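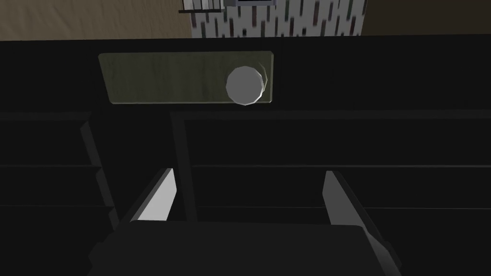
Unit 4: Carcass Construction and Shelf Loading

Reading time: 9 minutes

4.1 Scope

These notes cover the box, or carcass, of a base or wall cabinet: sides, bottom, top rails, back and shelves. Doors and drawers are covered in Unit 5. Bring the notes to both bench sessions. The cut list for the Karppinen exercise is issued separately.

4.2 Racking

A box made of four panels joined only at the corners resists racking poorly. Racking is the change of shape from rectangle to parallelogram under a sideways load. The corner joints carry all of the bending, and most corner joints used in cabinets are weak in bending.

A back panel fixed along all four edges changes the load path. The panel works in shear, and the corner joints carry much less. A thin back is enough if the fixing is continuous. A back that slides loose in a groove keeps dust out but adds little stiffness. If a grooved back is specified, glue it or add a hanging rail at the top.

Check for square by measuring both diagonals before the back is fixed. Equal diagonals mean a square box only if opposite sides are also equal in length. Measure the sides first.

4.3 Shelf deflection

For a shelf resting on supports at both ends and carrying an even load, the deflection at midspan is

d = 5wL^4 / 384EI

where w is load per unit length, L is span, E is the modulus of elasticity and I is the second moment of area. For a rectangular section, I = bt^3 / 12, with b the depth of the shelf front to back and t its thickness.

Two results follow directly. Doubling the span at the same load per unit length multiplies deflection by 16. Doubling the thickness divides it by eight. A small reduction in span is usually cheaper than a thicker board.

The formula gives the deflection on first loading. Wood-based panels creep, and particleboard creeps more than plywood or solid wood. Use the creep factor on the data sheet for the board in hand.

4.4 Edge strips

A solid strip glued to the front edge, deeper than the shelf is thick, raises I considerably. The strip must be glued along its full length. Pins alone allow slip between the two parts, and they then bend separately.

4.5 Finish on interior surfaces

Coat both faces of any loose shelf. A shelf sealed on one face takes up moisture unevenly and cups. Dark interiors hide scratches from shelf pins poorly and make the pin holes hard to find, so mark hole rows before finishing. The Hemine and Illton drilling jigs use different hole spacings and must not be mixed on one cabinet.

4.6 Exercises

1. A shelf spans 59 cm. Find the ratio of its deflection to that of a 67 cm shelf of the same section, carrying the same load per unit length.
2. Repeat exercise 1 with the same total load on each shelf. Explain why the exponent changes.
3. Sketch the load path in the Vendby wall unit with the back removed.

Written answers are due at the first bench session in November.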